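Colombo gets a board to play with

So where was I? Last time I left you with the left arm finally homing properly and me eating cold noodles on the floor of the Edgate workshop, feeling very pleased with myself. That lasted until the next evening, when I powered everything back up and the left arm homed to a completely different place. Great. Love that.

A few of you wrote to ask what happened with it, so let me get that out of the way first. It was the config file. I had two copies, one on the laptop and one on the little computer inside the robot, and I'd been carefully editing the laptop one for a week. The robot was reading the other one the whole time. The night it "worked" was pure luck - I must have parked the arm close to the right pose before I shut down. The wrist offset should have been 2487 and the robot's copy still had the number from before I took the wrist apart. I changed one number, restarted, and the arm went where it was supposed to go. Then I restarted it nine more times, because I didn't trust it anymore, and it was fine every time.

There's one copy of the file now. It lives on the robot. If you catch me making another one, take my laptop away.

The controller business

The other thing that ate my March was the Fovasell controller. I have nothing against it, it's a nice little unit and it was cheap for what it does (108 dollars used, with the power supply thrown in). But the manual assumes you are running one arm. The moment you hang a second arm off the same bus, both of them want to be device number one, and whichever one shouts first gets it. Some mornings left was left. Some mornings left was right, and I'd send a small careful nudge to one hand and the other one would wave at me from across the table.

Serena Vitale, who has the bench by the window, watched me go through this for an entire evening before she asked whether I'd tried bringing the arms up one at a time. I had not tried bringing the arms up one at a time! So now there's a start script that wakes up the left arm, waits until it answers, gives it its proper address, and only then lets the right arm have power. It takes longer than I'd like and I use the time to fill the kettle. I haven't had a swap since.

If you're fighting the same thing: the wait matters. I first had it as a fixed pause and it failed whenever the room was chilly (no idea if that's really the cause, but I wrote it down each time and it sure looked that way). Waiting for an actual reply from the arm fixed it for good.

Why a board

OK, on to the fun part. Up to now Colombo has mostly been picking up whatever was lying on the bench. Marker pens, a roll of tape, once a clementine. It's a good time and visitors like it, but I couldn't tell whether I was getting any better at this. If the hand drops a clementine on one day and holds on to it the next, is that my new grip code or is it just a friendlier clementine?

Vilmos Vass has been telling me since last year to make a board. Same pieces, same spots, every session. He did one for his own gripper project back when the workshop was still in the basement in Casdale, and he swears he learned more in a week with it than in the months before. I kept putting it off because it sounded like homework. Well, I gave in, and he was right, and he's been unbearable about it ever since.

It's a white sheet that lies flat on the table with the stuff laid out on top. I went with blue for the pieces and white for the board and the plates, so the cameras have an easy time telling what's meant to be picked up from what's meant to stay put. There are pegs to grab, a couple of little blocks next to each other on a plate with a slot beside them, a battery-shaped cylinder with an empty space right next to it, a skinny rod, and a big round disc with a knob in the middle that sits toward the far end.

I'm fondest of the cylinder. You'd think it would be the easy one - it's lying there, it's a decent size, the place it should go to is right beside it. But because it's lying down, the fingers have to come at it from above and close low without scraping the board, and then the thumb has to be out of the way when you set it down. My first try pushed it clean off the table. The second did the same thing on the other side.

The rod is worse. I put it over near the right hand on purpose, as that's the hand with the nicer pinch, and I want to see how thin a thing it can hold before the fingertips just meet each other and close on nothing. I'll do a whole post on the pinch some other time. It deserves one, I've got opinions.

Getting the table ready

Some practical stuff, for anyone who wants to try something similar at home.

Dark table. I can't recommend this enough. We had the robot at one of the pale birch benches before, and the white arms and the white board and the pale bench all melted together in the camera picture. Now it's a matte dark top with black behind it, and the board pops right out. The vision code I'd been swearing at for weeks got better without me touching a line of it, which was a bit insulting.

Think about where your cables go before you think about anything else. I had one catch on the table corner when the arm swung out, and it yanked the plug right out in the middle of a move. The arm stopped dead, luckily with nothing under it. I rerouted everything that evening and left far more slack than looks neat. Neat is for later.

Keep a towel close by. I drape it over the board whenever I try a new motion for the first time, so that if the hand comes down too hard it comes down on something soft. Then it gets folded up and parked in the corner of the table until the next bad idea.

And save your logs! I know, I know. But my log for one single evening was 3218 lines, and line after line of it was boring, and then right in there was the one spot where the left elbow reported a position it couldn't possibly have been in. I'd never have seen that by watching. It was a loose connector, two minutes with a screwdriver, and a jitter I'd been blaming on my own code since winter was gone.

First session

We set the board down a little crooked and I decided to leave it like that. Vilmos wanted it squared up to the table edge with a ruler. I figure if the robot can only do it when everything is lined up perfectly then I haven't made much of a robot, so crooked it stays, and a different kind of crooked each time. We argued about it over tea and I won on account of it being my robot.

The plan for each run is simple enough. Both arms come in from the sides and stop over the board, left hand hanging over the far left corner and right hand low on its own side. I check that neither one is about to clip a peg. Then I pick one piece and one hand, and only that hand gets to move. Two hands at once is for when I'm braver, or when Serena is there with her thumb on the stop button.

I stood behind Colombo for a good long minute before I let it go. The blue lights make everything look a lot more serious than a hobby project has any right to, and I enjoyed that more than I should admit!

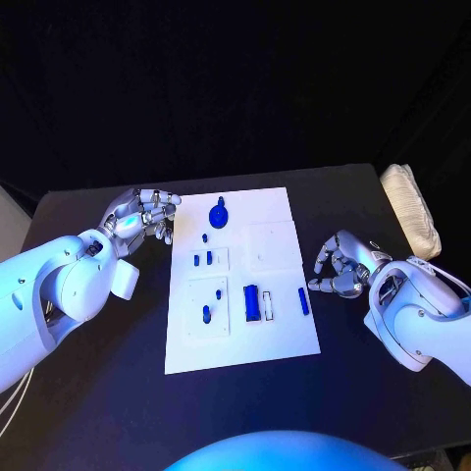
Next up

The knob on the disc. I want the hand to take hold of it and turn it without dragging the whole board along, and I already suspect my wrist code isn't up to it. Vilmos has offered to lend me his old twist routine if I square up the board. I'm thinking it over.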